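Girnholm Rules for Simulated Arm Episodes

Version of 2021-10-11, maintained by the Kollora group

What is in this set

The set has 2,034 episodes of a single arm in furnished rooms, all rendered in the Lultix simulator. We keep 663 of them apart for testing. Please do not train on these, also not for a short trial.

Licence and contact details are in the file NOTICE.

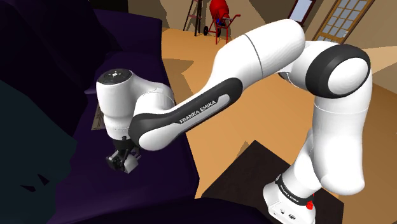
Clearance rules are the main reason we publish this card. Every episode is checked against the same list, which we took from our cell in Maglaya and made a little stricter. Soft furniture counts as an obstacle, so with the fingers open just over a sofa seat, as they are here, the speed limit for near contact applies — even when nothing is held. Background items such as the ladder and the red hand truck must have collision shapes too. In the February release some of them had only a visual mesh, and 27 episodes were withdrawn.

Rules for contributors

Keep the base fixed for the whole episode.
Log joint limits at 20 Hz, together with the commands.
Do not edit a failed episode. Mark it as failed and send it.

Known problems

Cushions are rigid in this version. Contact forces on them should not be used for safety claims about a real robot.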